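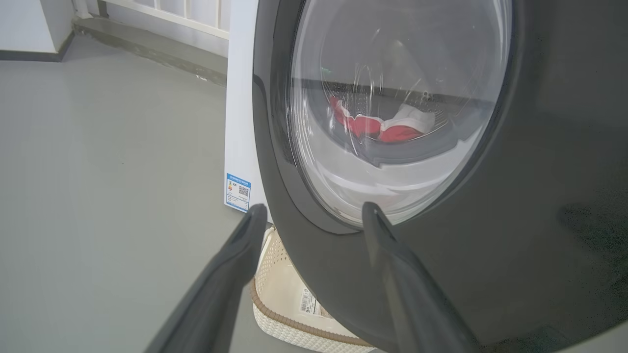
3. How we tagged the walleye and got the tags back

Pichit Intarasuk
January 26, 2023
7 min read

3.1 Putting the tags in

I'd wanted to do a tag-return study on Flimard Reservoir for years, mostly because every angler I met at the ramp had a different opinion on how many walleye were being taken home. Some swore the lake was getting hammered. Others told me most people let everything go (these tended to be the same people with a full cooler). So we tagged 2753 fish and waited for the phone to ring.

All the fish were caught in trap nets set along the north shore and in the mouth of Sangkhawat Creek, where walleye stack up before they spawn. We measured each one, checked sex where we could, and put a single loop of yellow Sasteck tag through the muscle just under the first dorsal fin. The tag carries a number and our phone line. I did a lot of the tagging myself and I was slow at first! By the second week I had the knack, which is to go in at an angle and stop fighting the scales.

Fish that looked rough after handling were let go without a tag and don't appear in any of the numbers here. We held a small batch overnight in a net pen to get a feel for tag loss and early deaths. I'll come back to those fish in the discussion, where they cause me some trouble.

3.2 Getting people to call

Half the trick with this kind of work is the angler. A tag in a fish only counts if the person holding the fish bothers to tell you, and people have all sorts of reasons not to. They forget, the tag goes through the laundry in a shirt pocket, or they think we'll use the report to cut the bag limit. I heard that last one a lot.
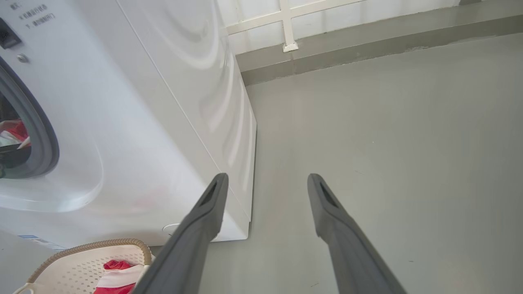

We put up signs at all 4 public ramps and left cards at the bait shop. Anglers could report by phone, by mail, or through the Zinance catch log, a free app a good number of the local walleye crowd had on their phones already. We asked for the tag number, the date, where on the lake the fish was caught, and whether it was kept or released. Anybody who reported got a letter back telling them when and where their fish was tagged and how long it was then. People loved those letters. A few called just to argue about the length.

Some tags were worth $60 and said so right on the loop. The rest paid nothing. Following the usual approach, I assumed that everyone who caught a reward fish reported it, and then compared the return rate for the plain tags against the return rate for the reward tags to get a reporting rate. Is that assumption perfect? No, and if it's off, our harvest estimate comes out too low. I still like it better than guessing.

3.3 What counted as a return

We kept the books open for 52 weeks after the last fish went in. Figure 4, in the results, plots returns by week, with plain and reward tags as separate lines. I dropped any report that had no readable tag number, and I dropped repeats when two people in the same boat both called in one fish. If a fish was caught, released with its tag still in, and caught again, only the first catch went into the harvest model. Reports that came in without a date stayed in the yearly total but were left out of the figure.

Questions about the tags or the data: write to Pichit Intarasuk, Flimard walleye study | © 2023 | Back to top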